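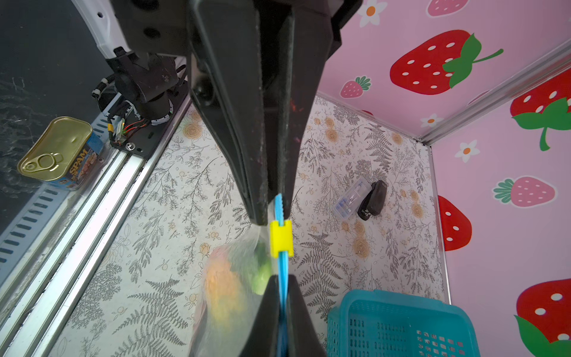
Newsletter > Bench Notes > Teaching by Hand

Print this item | E-mail this item

I promised last time that I'd write up how the zipper work is going, and then July got away from me, so you're getting it in one big lump. Put the kettle on!

For anyone who joined after spring, Murka is our grocery project here in Brendby. We want an arm that can deal with bagged vegetables and a basket, the sort of fiddly putting-away that you and I do while thinking about something else. We don't write out the motions. Somebody sits down with the hand controller, drives the arm through the job, and the whole thing gets saved: what the wrist camera saw, where the joints were, how far open the fingers were. Then somebody else has a turn. Do that enough times and you have something a model can learn from.

We are now at 1,346 saved runs, and I have thrown out 147 of them. I know that sounds brutal (one of our drivers went a bit quiet when I told the group), but most of those were mine. I have a terrible habit of hovering. I bring the fingers up close to the zipper, I stop, I think, I nudge left, I think some more. If you train on that, you get an arm that stands over a bag looking worried. I've seen it do exactly that and it was like watching a home movie of myself.

So the first rule on the sheet by the controller is now DECIDE BEFORE YOU GET THERE. Look at the slider, look at the track, pick your grip, then go. If you change your mind halfway, back all the way off and come in again like you mean it. A clean second approach is a perfectly good thing to record, and I keep plenty of those in.

The other thing that has eaten my evenings is plastic. A clear bag is a rotten thing to see and a worse thing to hold. It sags, it shines, it follows your fingers when you thought you'd let go. With a block or a cup you can pretty much learn one grip and get away with it. With a zip bag full of vegetables, the weight shifts every time you lift, and the bit of track you were aiming for has moved over by the time you arrive. People who are very good on the controller with solid objects get humbled by this in their first session, and I find it strangely cheering.

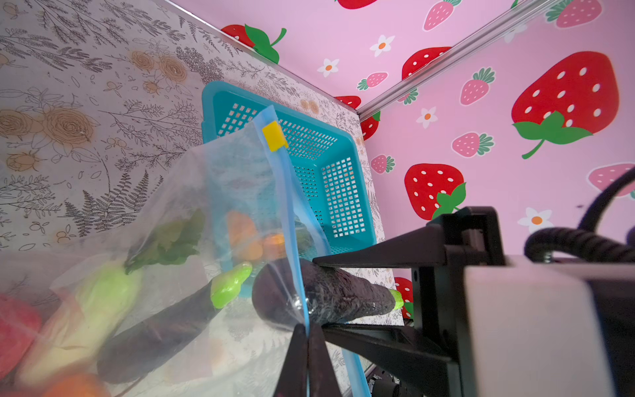
Why not just move the arm by hand, one reader wrote in to ask, if the controller makes everybody so slow? I tried both on a gluing job, the letter went on, and pushing the arm around myself felt natural in five minutes, while the controller took me days.

Good question, and I went back and forth on it all winter. Guiding by hand is lovely for big, plain motions. You feel the weight, you feel when you're pressing on something, and a beginner gets a decent run almost at once. My trouble is the last little bit, at the fingertips. When I've got both hands on the arm I can shove it through a mistake without noticing, and then the recording has a push in it that the motors never made. I also end up leaning over the work, and my sleeve gets into the camera view. With the controller, whatever the arm did, it did with its own motors, and the driver is out of the way.

We do still use hand guiding to set the starting poses, and I'd recommend that to anyone. We have nine of them, all a bit different, and we shuffle through so that the runs don't all begin from the same comfy spot.

Which brings me to the basket, because I was wrong about the basket.
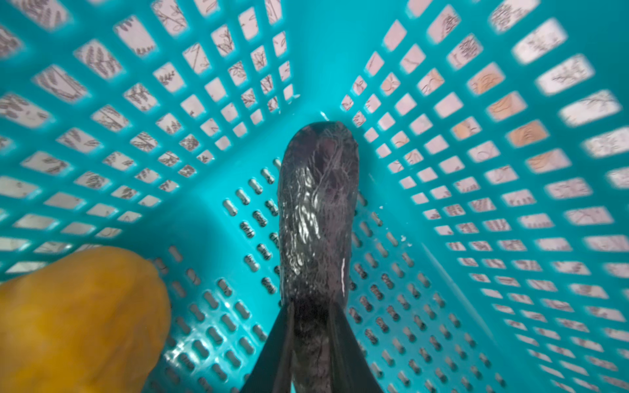
I'd figured it would be the easy part of the day. Big open top, plenty of room, in you go. But once the fingers are down between the walls you lose your side views, and the drivers start steering by the wrist camera alone, and they all slow right down at the same depth. You can see it in the logs as a flat patch. We've started practicing that descent by itself, no bag to worry about, two minutes before each session, and the flat patch is shrinking. I'll have a proper plot for you once I've fixed the labels on it.

Also on my list: the Bošković controller has a sticky trigger again, so if you drive on that one, squeeze gently and tell me if the fingers lag. The Rikau one is fine and everybody fights over it. Evening slots from 6:30 are still open if you'd like to come and have a go, beginners very welcome. Short sleeves, please, and read the sheet first!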